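Lanesum Shared Workshop
Equipment Planning Meeting, minutes
30/05/2018

Present: Daryna Pylypenko (chair), Maja Michalski, Remigiusz Kubiak, Gunther Kohlhase
By phone, mostly: Trygve Halvorsen
Minutes: Maja Michalski, who was the last to sit down

1. Minutes of the previous meeting

Approved with one correction. Gunther did not "agree to look into" the compressor. He agreed that somebody should. The compressor remains unlooked into.

2. Where the money stands

Daryna went over the equipment line. After the lift repair and the second lift repair, there is $900 left for small equipment until the new budget opens in October. Remigiusz asked whether the second lift repair could be charged back to the people who did the first one. Daryna said she had written to them and received a very friendly reply that did not contain the word "yes."

Trygve asked if the $900 included the money set aside for the door sensor. It does. Trygve said in that case it was not $900. There was a discussion. It is $900, and there is no door sensor.

3. Spare gripper fingers

Two quotes in hand. Barwood wants $400 for a set, shipped. Ruotsalainen would not give a price without a call, then had the call, then sent a brochure. Gunther likes the Ruotsalainen fingers and has liked them since before he saw them.

Remigiusz pointed out that the Barwood fingers fit the grippers we own, and that he considers this a feature. Gunther said an adapter plate would be simple to make. Daryna asked who would make it. Gunther said it would be simple.

Decided: buy one set from Barwood now. Ruotsalainen goes on the October list, with a price next to it or not at all.

Action: Remigiusz to place the order. Daryna to sign it before she goes on leave, and this time to be told where it is.

4. Second gripper supplier, long term

Trygve made the case for not depending on one supplier. Everyone agreed. Trygve then made the case again, the line having dropped during the agreeing. Carried over to October.

5. Table coverings and other consumables

Longer than it should have been. Maja presented a list of what the tabletop cleanup work uses up: brown paper, black trash bags, sponges, tape. None of it has ever had a budget line. It has been coming out of petty cash, or out of Remigiusz, who has a shoebox of receipts and brought the shoebox.

Daryna asked why the sponges keep having to be replaced if they are only there to be swept up. Remigiusz explained that they get torn into pieces to make debris, and that people then use the pieces to wipe the whiteboard. The rocks are holding up well. The rocks were free.

Gunther proposed buying in bulk from Milard. The minimum order for trash bags is a carton, and the storage closet already has a carton-shaped problem in it. Agreed to set up a consumables line at a level to be worked out from the shoebox. Petty cash is closed to sponges as of today.

Action: Maja to total the receipts. Remigiusz to stop adding to them.

6. Sweeping tools

This is the item people came for. The question was whether to buy proper hand tools for the cleanup task or go on making them. At present the right arm works with a curved scoop made of cardboard and the brush is an ordinary one with a light wooden handle. Milard sells a molded dustpan and brush set with flat grip pads, which is more than Daryna has ever paid for a dustpan, and she wished that to be recorded.

For buying: a molded pan keeps its shape, and Remigiusz would get his afternoons back. He has made 7 scoops this year and says his heart was in the first two.

Against: the cardboard one costs nothing, it can be recut when the grip needs changing, and if an arm presses it too hard into the table, we lose a piece of cardboard. Gunther asked what we lose if an arm presses a molded pan too hard into the table. Remigiusz said we would learn what the warranty covers on the wrist.

Trygve asked what the setup looks like now, as he had last seen it before the paper went down. Daryna put it up on the screen for the room and sent it to Trygve, who said it was loading.
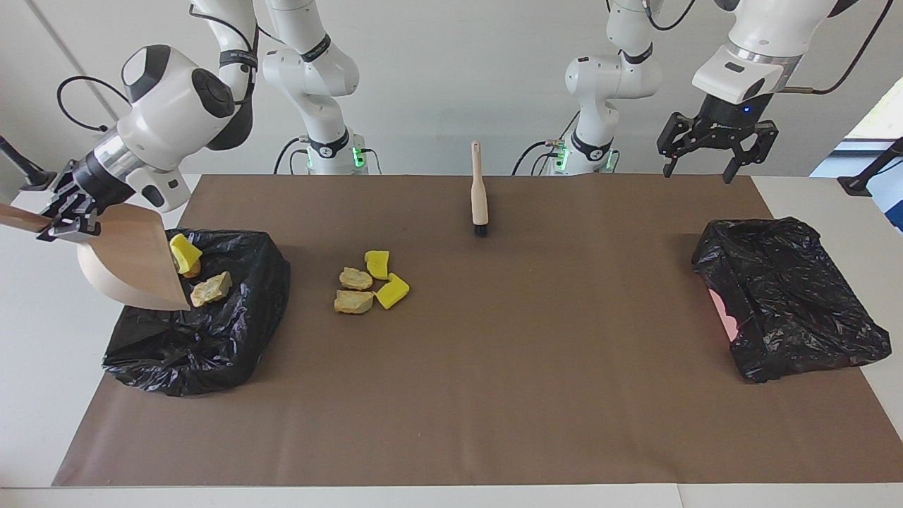 Maja asked whether both arms would need a tool, in which case the price doubles and the item is dead. Remigiusz said one pan and one brush would do, and that the brush stands up by itself on its bristles, so there is no need for the $20 holder in the Milard catalog. This was the quickest saving of the meeting.

Gunther raised the idea of printing a pan in-house. It was noted that the printer is waiting on a part, and that the part is waiting on a decision from item 8, which we had not reached. Gunther withdrew the idea with some dignity.

Decided: one Milard set to be bought on trial. Cardboard scoops continue in parallel. If the molded pan is no better, it goes to the kitchen, where the current dustpan has no handle.

Action: Maja to order. Remigiusz to write down the scoop dimensions so that other people can cut one. He described the dimensions as "a feel thing." He was asked to write down the feel.

7. A third arm

Trygve had asked for this to be on the agenda. Daryna read out the remaining balance again. Trygve said he meant as a direction. The direction was noted.

For October he will bring a one-page case covering the price, the floor space, who maintains it, and what it would do that the two we have do not. Gunther offered to help with the page. Trygve asked that it stay at one page.

8. Printer part

Postponed. Daryna had to give up the room.

9. Any other business

Remigiusz would like the green tape back. No questions will be asked, although he asked several.

The label on the supply closet still says "Archive." Maja will change it when the label maker is found. It is believed to be in the supply closet.

Next meeting in October, before the budget opens. Items to Maja in writing, please. Things said to her in the hallway will be treated as conversation.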